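About > Who We Are > Our Story

Last updated: 4 January 2018

Brotholm Kitchen School teaches home cooking to adults. We run evening and weekend classes in a former hardware store on Petia Street, and we have been in the same building since we opened. The school was started by Uliana Kobzar, who had spent most of her working life in hotel kitchens and wanted to teach people who cook for themselves and their families.

The first classes were held in the front room, with a stove bought secondhand and a long table that came with the lease. The course was called Weeknight Dinners and it covered soup, roast chicken, beans, rice and a few sauces. We still teach it. The recipes have changed over the years but the order of the lessons is the same, and most new students are advised to begin there.

What we teach

There are 13 courses on the current schedule. Some run for a single evening and others for several weeks. The longer ones are Weeknight Dinners, Bread at Home, Knife Work, and Preserving. Short classes change with the season. In October we teach apples, squash and pickles, and in the spring there is usually a class on eggs and one on fresh herbs.

Bread at Home is the course with the longest waiting list. Students mix a dough in the first session, take it home in a covered bowl, and bring back the loaf they baked the following week. The teacher cuts each loaf open and the class talks about the crumb, the crust and the salt. Plenty of people find the first loaf too dense. By the last session the loaves are generally much closer to what their bakers had in mind.

Knife Work is taught to small groups only. We cover how to hold the knife, how to hold the food, how to sharpen on a stone, and how to take apart a whole chicken. Onions take up most of the first evening. Students may bring their own knives or use ours.

We do not offer professional certificates. People who want to work in restaurants are welcome in any class, but they should know that our lessons are planned for a home kitchen, with home pans and an ordinary oven.

How classes run

Every class begins with a short demonstration, and then students cook. We work in pairs for most dishes – one person preps while the other minds the stove, and they trade places halfway through. At the end everyone sits down and eats. Washing up is part of the class, and it is done before anyone goes home.

Recipes are handed out on paper at the start. They are written with weights first and cup measures second. We ask students to taste as they go and to write their own notes in the margins, particularly about salt and cooking times, as no two home ovens heat the same way.

The teaching kitchen

When the shop next door closed, we took over its lease and removed part of the wall between the two units. The demonstration kitchen is on the left as you come in and the student stations are at the back. We chose equipment of the sort people are likely to have at home. Counters are at standard height, with two lower stations for anyone who prefers to work seated.

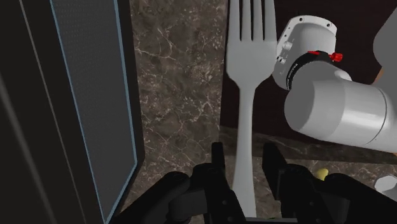 Teresa wrote to us after finishing Weeknight Dinners that she had owned the same six cookbooks for years and had never understood what "cook until done" was supposed to mean. She said the lesson on onions was the one she used most, and that she now starts dinner without looking anything up. She also asked for a class on fish, and that class was added to the schedule the next term.

Several of our courses began in the same way. Preserving came from a group of students with gardens, and Cooking for One was suggested on a comment card. There is a box for cards by the front door, and the teachers read them together at the end of each term.

The Cherkaoui library

The upstairs room holds a lending library of more than 400 cookbooks, named for the Cherkaoui family, who ran the hardware store and left us the shelving along with the first boxes of books. The collection is strongest in baking, canning and community cookbooks from this part of the state. Current and former students may borrow two books at a time. Please do not leave books on the stair landing when the room is locked – use the return slot downstairs.

Who teaches here

Uliana teaches Weeknight Dinners and Knife Work and plans the schedule. The bread classes are taught by a pair of working bakers who share the course between them. Guest teachers come in for the short seasonal classes, and their names are listed with each class description.

Where our food comes from

Flour and dried beans are delivered by Ernov, a small mill and warehouse north of town. Vegetables come from the farmers' market when it is open and from a wholesale grocer during the winter. Meat is ordered from the butcher two doors down. Leftover ingredients go home with students or into the staff lunch.

If you have a food allergy, tell the office when you sign up. Our kitchen handles wheat, nuts, eggs, dairy and shellfish, and we can't promise that any dish will be free of them. In most classes we can offer a substitute if we know ahead of time.

Visiting and signing up

The office is open on weekday afternoons, and you are welcome to come in and look around when no class is in session. Registration for each term opens one month before the first class. Places are given in the order that forms arrive, and waiting lists do not carry over from one term to the next. Gift certificates can be bought at the office and used for any course on the schedule.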